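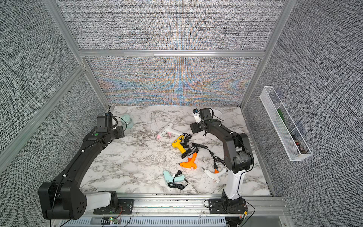
Safe practice in shared robot workspaces was the subject of our delegation's visit to the Prorkwood laboratory in December. Ladan Kiani, who leads the safety group, received us and began with the house rules for handling corded hand tools. The five glue guns lying on the table under the two arms gave her a ready case. Every tool of this type must be recorded by cord length and tip condition before it enters a cell, and no tool may be plugged in while an arm has power.

The written rules run to 158 clauses, of which 89 apply to operators and the remainder to maintenance staff. Ms. Kiani noted that the clauses on cords are the most often revised -- twice this year alone. 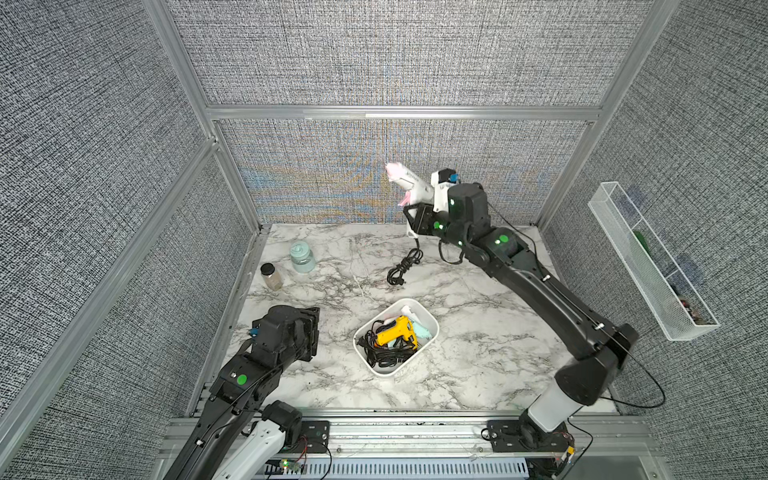 Who may enter a cell after a stop? Only the operator who signed for the session, and only once a second person has confirmed that the drive power is off.

Waltraud Hauser of our own office asked how bundled cords are treated. The laboratory requires that each cord be tied before a session and that the tie be checked again at the end. Bins and trays must be free of sharp edges. Items placed in them may overlap, but a plug must never be left under a gripper's mounting plate.
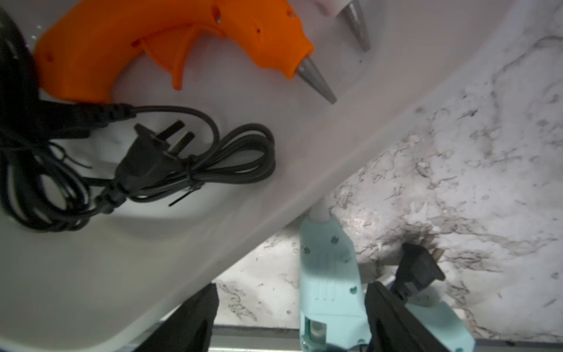

The same clause covers inspection of the fingers, to be carried out every 2 weeks and entered in the cell log. Gaurav Rastogi showed us the log, now almost 3,000 entries long. Our office has asked for a copy of the inspection form.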